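How to check if your password was stolen, and what to do after

Last February a customer of our small repair shop received an email which contained his own password in the subject line. The sender asked for 315 euros and said he had full control of the computer. The customer was very frightened and he almost paid. The password came from an old leak of a shopping website, and he had not used that website for 9 years.

If you get such an email, please do not answer and do not pay. Take a quiet half hour and follow these steps.

Step 1: Look which accounts use this password

Write on paper every website where you have used the same password, or a similar one with only another number at the end. Criminals try these small changes too. Begin with your email account, as with it a stranger can reset almost all other passwords.

Sit down at a table with enough place for the paper and the computer, and do not do this on the phone in the bus. My colleague Annelore Bauerfeind prefers to do it together with the customer, one account after the other.
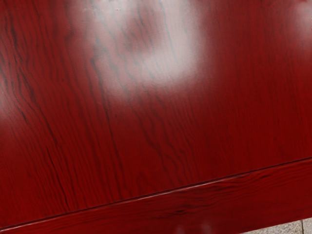
Step 2: Change the password of your email first

Type the address of your provider by yourself. Do not click on a link in a message, even when it looks correct. Choose four or five words which have no connection with each other, and use them only for this account. Then find the button "Sign out of all devices" and press it.

Step 3: Check the forwarding rules

Many people forget this step. A thief who was once inside can leave a rule that sends him a copy of each letter. Open the settings, look under "Forwarding" and "Filters", and delete everything you did not make yourself.

Step 4: Switch on the second code

An app on your telephone is better than SMS. Print the backup codes and keep them with your passport.

Step 5: Report it

Save the email and bring it to the police, also when you have lost no money. If you did pay, call your bank on the same day.

Questions can be sent to Bernd Oltmanns at the shop. He answers until Thursday evening.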